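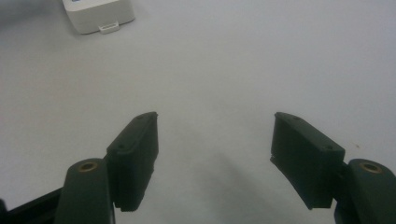 Tabletop in the ground floor study room, Josmont Library.

Study Rooms and Interlibrary Loan: Changes for the Spring Term

The Josmont Library will introduce a revised booking policy for its study rooms in April. The policy applies to all cardholders, including those who hold a reciprocal card from the Bendeck Public Library. Reservations already confirmed under the present rules will be honored.

Under the revised policy, a room may be reserved up to nine days in advance. The limit was previously three weeks, and the library received regular complaints that the most popular evening hours were taken well before most patrons had settled their plans. A review of last year's booking records showed that a large share of early reservations were later canceled or left unclaimed. Rooms not claimed within 15 minutes of the start time will be released to patrons waiting at the service desk.

Each cardholder may hold one active reservation at a time. Groups are asked to book under a single card and to give the expected number of people when the reservation is made. The two larger rooms on the second floor are reserved for groups until 5 p.m.; after that hour, they may also be booked by individual readers. Food is not permitted in any study room. Drinks in closed containers are allowed.

Reservations may be made through the online catalog, by telephone, or in person. Patrons who book by telephone should have their card number ready. The last study session of the day ends at 9 p.m., and all rooms must be cleared by that time so that the building can be secured.

The library also wishes to draw attention to changes in interlibrary loan. Requests have grown steadily, and roughly 500 items passed through the loan desk during the autumn term alone. To keep waiting times reasonable, requests will now be sent to the lending library in a single daily batch. A request received after the batch has been sent will be handled on the next working day. Items will be held at the desk under the borrower's last name, and a notice will be sent by email when they arrive.

Borrowers are reminded that the due date on an interlibrary loan is set by the lending institution. Renewals are possible in many cases but must be requested before the item is due. Overdue interlibrary loans may lead to a temporary suspension of borrowing rights. Items marked for use in the library only will be kept at the desk and may be read in the reference area during regular hours.

Finally, the Szczepańska Collection of regional maps remains available by appointment. Readers who wish to consult the collection should write to the reference department with a brief description of the material they need. Large-format sheets require additional preparation and should be requested well ahead of the intended visit. Copies can be ordered for personal research, subject to the condition of the original. The current fee schedule is posted at the service desk and on the library's website.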